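Maltuver Teleoperation and Hand-Guiding Kit for Two-Arm Stations
Ilisach Motion Products

Overview | What's included | Specifications | Setup | Recording | Ordering | Comments

Overview

The Maltuver kit adds two ways of teaching to an existing two-arm robot station. In remote mode the operator wears a pair of sensing gloves and the arms follow the operator's wrists and fingers. In hand-guiding mode the arms are released into gravity compensation and moved directly by a person standing next to them. Both modes write to the same recording format, and a session can switch between them without restarting the controller.

The kit is sold to labs and integrators who already own arms and multi-finger hands. It does not include a robot. Supported arms must accept joint position or joint torque commands over Ethernet. A driver list is supplied with the quotation.

What's included

Glove set, left and right, with three liner sizes
Wrist trackers (2) and base station
Foot pedal, three switches
Maltuver controller, rack or desktop case
Hand-guiding handles (2) with enable switch
Yimer task board with blue peg, cylinder and gear parts
Cable set, 5 m
Skolberg recording software, one seat

The Yimer board can be ordered separately. Replacement parts for the board are sold in bags of 10.

Specifications

Operator input
Wrist pose: six degrees of freedom per side
Finger input: flexion on all fingers, thumb opposition
Pedal functions: clutch, start/stop, mark
Motion scaling: 1:1, 1:2 or user defined

Controller
Command delay, glove to arm interface: 15 ms at default filter setting
Ports: Ethernet (4), USB (6), safety relay (1)
Supply: 100-240 V AC
Power draw: 80 W
Mounting: 19 inch rack, 2U, or desktop feet

Recorded channels
Joint position and commanded position, both arms
Joint torque where the arm reports it
Finger joint position, both hands
Head camera and up to two wrist cameras (cameras not included)
Pedal state and operator marks

Remote mode

The operator sits or stands facing the same direction as the robot and watches the head camera view on a monitor or headset. Direct line of sight also works for coarse tasks, but the left and right sides should then be checked before every session.

The clutch pedal disconnects the gloves from the arms. While it is held, the arms keep their last commanded pose and the operator can bring both hands back to a comfortable position. Releasing the pedal reconnects from the new position with no jump. New operators tend to use the clutch too little and finish a placement with their elbows raised. A lower motion scale helps near the board, and it can be assigned to a pedal.

Finger mapping is set once per operator. The calibration routine asks for an open hand, a fist and a pinch with each finger. For robot hands with fewer fingers than the glove, unused channels are still recorded but drive nothing. The mapping file can be edited by hand, and the file layout is given in the manual.

Hand-guiding mode

The handles clamp to the last link ahead of the hand. Squeezing the enable switch releases that arm only. The other arm holds position or can stay under glove control, so that one person holds a part by remote while a second person guides the other arm. This mixed mode requires the safety relay to be wired. The controller will not enter it otherwise.

Payload settings must include the mass of the hand and any cables it carries. An incorrect value shows up as slow drift upward or downward after release. Correct the payload before recording, as drift is stored along with the demonstration.

The Yimer task board

The board is a flat white sheet used with raised white plates. Blue parts of different diameters are picked up, moved and set upright on the plates or on the board. Printed outlines mark set positions. The parts range from small pegs to a large cylinder, so that both a fingertip pinch and a wider grasp have to be shown.

We recommend a matte black table surface and a plain dark backdrop. Light tabletops reduce the contrast at the board edge, and shiny ones cause reflections that the part tracker can read as extra edges.

Place the board where both hands reach the far edge without either elbow going straight. Fix it with the supplied tape pads. A board that shifts during a session makes the start poses in that session inconsistent.

Recording with Skolberg

Each demonstration is one file. The start pedal opens it, the stop pedal closes it, and the mark pedal adds a time stamp, normally used at contact or release. Files can be trimmed, but the original is kept until the session is closed. Failed attempts may be tagged and kept. They are excluded from export by default.

Playback on the robot runs at quarter speed the first time a file is opened. Full speed becomes available after one complete quarter-speed pass.

Exports: CSV for joint data, MP4 for video, and a combined file with all channels on one clock.

Requirements

A safety-rated stop within reach of the operator and of anyone guiding an arm
Cable slack sufficient for full wrist rotation on both sides
Workstation with a discrete graphics card for headset use
Arm firmware at or above the version on the driver list

Ordering

MTV-2 Full kit, desktop case
MTV-2R Full kit, rack case
MTV-G Glove set only
YMR-1 Yimer board with parts
SKB-1 Additional Skolberg seat

Lead time is given on the quotation. Kits ordered with the rack case ship from January.

Comments (1) 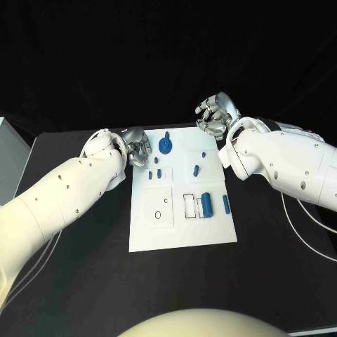 Tobren
Does the clutch hold both arms, or can it be set per side? We do a lot of work where the left hand only steadies something and the right hand does the placing, and I'd like to rest one arm without freezing the other. If the mark switch can be reassigned as a second clutch, that would cover it.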